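Home » Interviews » The patient business of picking up a chocolate bar

2025-09-19

Chun-hung Lo has spent most of the summer trying to decide between two grippers, and he would like it known that he did not expect to still be at it. "I told Broseo it would be done in May," he says. "I didn't say which May, so I may be all right."

Broseo runs small automated shop counters, the sort that hand you a snack through a hatch at a railway station, and wants one gripper for all of them. The candidates are the Plasus, a plain pair of rigid fingers, and the Evangelista, which has soft pads and costs a good deal more. Lo tests them at his unit in Kunosville, where the kettle is within reach of the arm and has been knocked over by both.

So far he has logged 2,729 picks. I ask whether that is a lot. "It's a lot if you were there," he says.

The trouble, he explains, is the shopping. A gripper that is happy with boxes all morning will sulk when it meets something round, and anything in a shiny wrapper tends to slither. Lo buys the test goods himself and puts them out on a clear stepped stand, the kind a gift shop would use for fudge.

"Clear plastic is a horrible thing to do to a camera," he says, with what I can only call affection. "The depth reading goes straight through the shelf and tells you the Snickers is hovering. Then it's the arm's job to believe it or not."

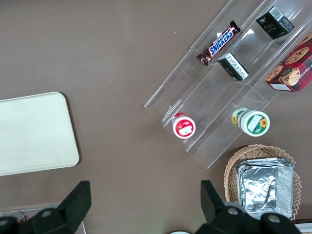
The view from the wrist camera, fingers open, with the stand and a basket of foil trays in reach.

He has views on foil trays too. "They nest. You go in for one and you come out with the family." The Plasus bends the rims, in his experience. The Evangelista doesn't, but it lets go of them early, and he has swept the floor often enough to mind.

And the camera? He began with one on a pole, looking down, and moved to the wrist when he got tired of the arm blocking its own view. He now loses sight of everything else on the table as the hand goes in. "You swap one blind spot for another," he says. "At least this one travels with you."

Pressed for a winner, he makes tea. The Plasus is ahead on boxes and the Evangelista on tubs lying on their sides, by more than 2 millimetres of forgiveness – a unit he admits is his own. Broseo has asked for a one-page report. He has written the heading.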